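Folham flower room to open two days a week

FOLHAM, June 2021

Stems left over from weddings and store displays will be sorted and handed out from a new flower room in Folham, the group behind the project said this week.
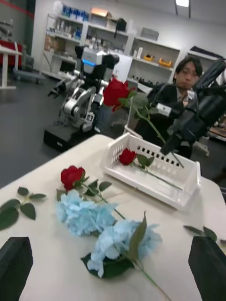
The Erngate Flower Project has worked out of a shared garage since it began in March. It collects cut flowers that would otherwise go to compost, sorts them by type and condition, and passes them on to care homes and hospital waiting rooms in the area. The new room, on the ground floor of the former Zilden print shop, gives it a sink, cold storage and enough table space to sort a full delivery at one time.

The project has handed out 900 bunches so far. Roses and hydrangeas make up most of what comes in during wedding season, and the two are handled differently. Roses are stripped of their lower leaves and laid in baskets by stem length. Hydrangeas bruise easily and drink a lot of water, so they are kept out of the baskets and go into buckets once the stems have been recut.

Loose foliage is saved as well. Rose leaves and other greens are used to fill out smaller bunches, and anything too damaged to use goes to the community garden on the edge of town.

Most of the supply comes from Zieliński Flowers, a wholesaler that delivers unsold stock at the end of each week. Five event halls also set aside their table arrangements for pickup the morning after a booking.

The group currently serves 38 addresses and has a waiting list. Homes that want to be added can leave their details at the flower room or by phone. Deliveries are free, but vases are not included, and the project asks that any it lends be rinsed and returned with the next drop-off.

Donations of clean jars, floral tape and pruning shears are welcome. Plastic wrap and floral foam cannot be accepted. Garden flowers can be dropped off if they were cut the same day and have stems long enough to trim again.

Parking is available behind the building, with the entrance on the side street.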